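Workshop tips: planning the purchase of a hand-held gripper kit

Compiled by Iara Espinoza, Trileck home and bench notes. Mon 1 June

Fix the job list before the price

Write down the objects the gripper has to pick up at home: bottles, tubs, jars, cloths. Measure the widest one with calipers and add 20 mm. A set that opens too narrowly cannot be corrected later without new arms.

Split the budget

Treat the arms and fingers as one line and the wearing parts as another. Our figure for a Prornton set was 1000 for the hardware, with 100 held back for pads, screws and bushings. Quotes from Flinditura left the pads out altogether, so ask for them in writing.

Order pads in quantity

Buy at least three pairs per gripper. Check the following on delivery:
- pad thickness, left against right
- screw hole spacing on the finger blocks
- whether the adhesive is supplied or extra

Store spares flat in a closed bag, away from sunlight.

Inspect the pads against a large container

Smooth plastic tubs with a lid and handle are a useful check, as the rounded lower edge needs even contact from both sides. Look along the inner face of each finger. Ragged edges, an open seam or a strip lifting at the top mean the pad goes on the next order.
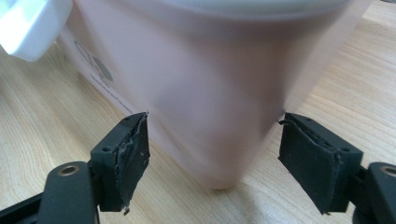 Allow for delivery

The Bravo pads took almost 3 weeks. Orders for use in July should be placed now. Record the part number inside the lid of the tool case, along with the screw size.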